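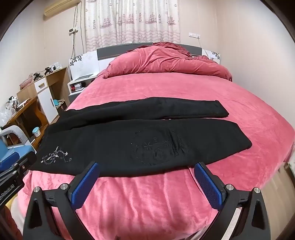 A reader wrote in to ask how I can keep complaining about online clothes sizing when the chart is right there on the page, and had I considered a tape measure. I have considered a tape measure. I own two. They disagree, but not by as much as the charts do.

Some background for the reader. I have ordered trousers from Belel since October. I am a 10 at Belel. I am also a 6 at Belel, if the trousers are in the "relaxed" line, where relaxed seems to describe whoever cut them.

Belel's chart gives waist, hip and "rise." Rise is measured from the crotch seam to the top of the waistband, unless the waistband is elastic, in which case it's measured from a place known only to Belel.

Then there's Platska, which has no numbers at all. Platska has S, M, L and a quiz. The quiz asked me what kind of weekend I like. I said quiet. I'm a medium.

I took the quiz again and said I like hiking. Large.

Castellanos does print a proper chart, and I was ready to love them for it. Then you scroll down and learn the numbers are "garment measurements," except the hips, which are "body measurements," and the inseam, which is "approximate."

An approximate inseam is how I ended up with a pair that stops halfway down my shin. The product page called them full length. Full length of what, it didn't say.

Someone is going to reply "just read the reviews." I read the reviews. One pair had 279 of them. The top one said runs small, size up. The next one said runs huge, size down. The third gave it five stars and said it hadn't arrived yet.

The most helpful review I ever found said "fits like my old ones." I think about that woman's old ones a lot.

Also, please stop telling me the model is five foot eleven and wearing a small. I know she is. Good for her. I'm trying to find out about me.

Returns, then. Trarnlow takes returns for up to 6 weeks, which sounds generous until you try to print the label. The label comes as a file that opens sideways, and the bar code lands on a second page by itself.

The return form wants a reason. The choices are too big, too small, and changed my mind. I had a pair that was too big in the waist and too small in the thigh. I picked changed my mind, and by then I had.

To the reader: I measured again tonight, both tapes, standing up straight like the diagram says. Between sizes on every chart. Castellanos recommends I "choose based on preference."

My preference is that they fit. I ordered both — the return label is printing now, sideways.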